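Search this site Enter keywords Go

MEDIA RELEASE

Femach Launches Program To Help Adults Set More Achievable Goals, Such As Lunch

WETESDEN, 23 April 2024 - Personal development firm Femach today announced the launch of Falent, a self-paced program for adults who have looked closely at their ambitions and would like fewer of them.

Falent is aimed at people who made a list of goals in January and have not been able to find it. Participants start with their largest dream, such as opening a restaurant or learning the cello, and reduce it over 20 sessions until it can be done before noon.

"Most programs ask you to picture yourself in 10 years," the company said in a statement. "We ask you to picture yourself at about a quarter past twelve, with a sandwich. Our clients find this much easier to see."

Almost 3000 people took part in the Wetesden trial. One participant who had hoped to sail across the Pacific now owns a bucket. Another had spent years planning a novel set in 1778 and was able, with support from a coach, to cut it down to a firmly worded note to the neighbours.

The program follows the Babić Method, a system of goal-setting in which each aim is written on a card and then moved a little closer to the chair. Participants who meet a goal by accident are not penalised, but may be asked to repeat the session.

Falent workbooks come in three colours. Femach recommends choosing one in advance and then settling for whichever is left.

Enrolments are open now at the Femach centre in Wetesden. Applicants who intend to enrol but never get around to it will be given credit for the first two sessions.

Media contact: Femach Press Office, Wetesden
© 2024 Femach. All rights reserved. | Back to top
20 shares | 10 comments

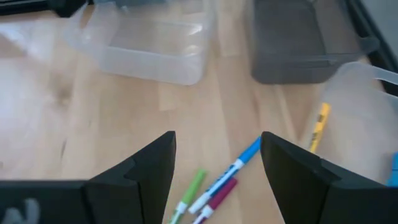
Markers and storage bins at a light wooden tabletop.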